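The Dish Cupboard FAQ

Last updated 21/06/2019

I get a lot of mail about bowls. I didn't set out to be a person who gets mail about bowls, but I started writing about the stuff we eat off and my inbox has 1154 messages in the folder marked "dishes," so I've pulled the ones that keep coming back and put them on one page. If yours isn't covered, the contact form still works (slowly, same as me).

Do you sell any of the dishes you write about?

No, sorry! I get asked this more than anything else. I've sold exactly one thing in my life, a soup tureen, and I regretted it before the car was out of the driveway. Everything on the site is stuff we use at home. If you want to buy, I mostly go to the Saturday-style junk halls and church sales near Netley, and to Bednárik, the secondhand place by the bus depot in Skakley. They don't ship. Please don't call and ask them to ship, they've asked me to say so.

How do you pick a good everyday bowl?

I pick it up. Seriously, that's most of it. A bowl you're going to use for cereal and rice and leftover noodles needs to sit nicely in one hand, and you find that out in two seconds in the store and never from a website. After that I run a fingertip all the way around the rim, slowly, feeling for nicks. Then I turn it over and check the foot -- the unglazed ring on the bottom -- because a gritty foot will scratch every bowl you stack it on. If it's really gritty you can smooth it down with wet fine sandpaper, and it takes a few minutes, but I'd want a dollar off for the trouble.

Last thing is to set it on the flattest surface around and give it a nudge. A tiny wobble is okay with me. A big one means the soup leans.

What size should I get?

Mine are nearly all in the range where a can of soup fills them without drama. People tend to buy too small, I think because small bowls are so cute on a shelf. Then they end up eating out of the mixing bowl. If you only have room for one size, go up.

Do your dishes match? Should mine?

Ha, no. We have plain white plates, because they're cheap to replace and they get along with everything, and then the bowls are whatever I fell for. My aunt's rule was one plain thing for every fancy thing, and I more or less stick to it without really trying. What I'd avoid is almost-matching. Cream next to bright white makes the cream look dirty, and two blues that are nearly the same will bug you every single dinner.

If you already own a full matching set and love it, keep it and ignore me! I only get grumpy about sets when people keep them in a box for company and eat their own dinner off plastic.

Can I put patterned bowls on a patterned tablecloth?

I do it all the time, and I've had some stern letters about it. The thing that makes it work for me is scale. Small fussy pattern on small fussy pattern turns to mush, but a cloth with great big flowers leaves enough plain background between them for a bowl to land on. It also helps if the two patterns aren't after the same color. 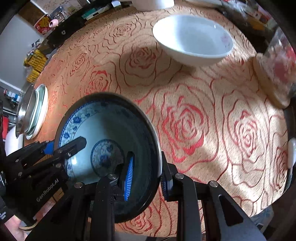

Blue and white is where I'd send anybody who's nervous about pattern, and it's the answer to half the mail I get on this subject. It's been made forever, there's always more of it in the secondhand bins, and pieces from completely different makers will sit together like cousins. I like a bowl with something in the bottom, too, like the round blue flower in the middle of this one, so you have a little something to eat your way down to. And the dark line around the rim does a lot of work against a beige cloth with big red and orange roses on it, which would swallow a plain pale edge. The white bowl with the bit of pink in it is the quiet one, and I'd happily put both out for the same lunch.

How do I know if the pattern will wear off?

Tilt it toward a window and look across the surface. If the glaze runs smooth and shiny straight over the pattern, the color is probably underneath and you can relax. If you can see or feel the pattern sitting up a little, or it has a different shine from the white around it, it's on top, and I'd wash that one by hand. Gold and silver lines are nearly always on top. I learned that with a set of saucers that went into the dishwasher with gold rims and came out, after a winter of it, with a sort of memory of gold rims.

Is old china safe to eat from?

I'm a person with a cupboard, so please don't take my word as the final one. Some older glazes and decorations do contain lead, and you can't tell by looking. If I don't know how old a piece is, or the decoration is worn or chalky, or the glaze is badly crazed, it gets to hold keys or onions. I don't keep anything sour in it and I don't heat it. If you really want to eat from a piece, a proper lab test is the way to go. The home swabs can miss things.

My bowl has a chip. Do I have to throw it out?

Depends where. A chip on the foot doesn't matter to anybody. A chip on the rim, where your mouth or a spoon goes, is the end of that bowl's eating days at our house. Mine go on to be scrap bowls, then plant saucers, then whatever's under the drip in the garage.

Hairline cracks are sneakier. Flick the rim gently with a fingernail and listen. A sound bowl rings a little and a cracked one goes "tock." Once you've heard a tock you won't need me to explain it any further.

Vojtěch Havlíček wrote in to say that he mends his with the gold-and-lacquer method and still serves nuts in them, and he sent a very handsome picture. I don't have his patience. Nuts sounds right, though, I wouldn't do soup.

What's the best way to stack things?

Plates with plates, biggest at the bottom, and bowls in short stacks so you're not lifting a tower to get at the one you want. I put a piece of felt or a folded paper towel between anything with a decorated inside, since the foot of the bowl above comes down right on the prettiest part. Coffee filters are good for this too and you can buy a giant pack for next to nothing.

Please don't park a pot on your plates for long. I say this knowing you can see a stainless pot sitting at a tilt on a stack of white plates up there on my page! Metal leaves gray marks on white glaze. They look like scratches and people panic, but most of the time it's just metal rubbed off on the surface.

So how do I get the gray marks off?

Baking soda and water, mixed to a paste, rubbed on with a damp cloth. Give it a minute and be gentle. If that doesn't do it, one of the mild powdered cleansers will, but test it on the underside and keep it away from gold, and away from any pattern you haven't checked with the window trick. I've never needed anything stronger. Tea stains come off the same way, by the way.

Dishwasher, yes or no?

Yes for the plain white plates, yes for most of the blue and white. No for gold, no for anything mended, no for anything that made the tock. I load the bowls so they don't touch each other, because the rattling does more harm than the water does. It means I get fewer in per load and someone in this house (not me) always wants to re-do it.

Can the bowls go in the microwave?

Plain newer ones, sure. Anything with metallic trim, never. If a bowl gets very hot while the food in it stays cold, I stop using it in there, because it's soaking up heat somewhere it shouldn't.

How do you keep the tablecloth from sliding around on a round table?

The clip-on weights and clamps all work fine, the cheap ones as well as the nice ones. A thin rubbery underlay works even better, the kind sold for under rugs, cut a bit smaller than the table. For size, measure straight across the top and add the drop you want twice, once for each side. I forgot the "twice" on my first one and had a cloth that barely made it over the edge.

How do I get sauce out of a printed cloth?

Cold water from the back of the cloth first, right away, so you're pushing the stain out the way it came. Then dish soap, then a normal wash. Check before it goes in the dryer, every time, or you'll have that spot for life. A busy flowered print forgives a lot. A small tomato stain in among red and orange roses is really between you and your conscience.

What did you pay for your favorite?

The one I'd grab in a fire is a blue rice bowl out of a box lot at a Netley sale, 6 dollars for the lot, and most of the rest of the box was lids. The most I've ever paid is 63 dollars for a platter at Bednárik, and I'd been visiting it for weeks. It's too big for the sink. I wash it in the bathtub.

Are you going to the Tusomby fair again?

Planning on it! It's in September like always, and I'll be there both days with a wheeled cart and a pile of old towels for wrapping. Towels beat newspaper, since the ink comes off on unglazed feet. Come say hi if you see me, but if I've got a bowl up next to my ear, give me a second to finish listening.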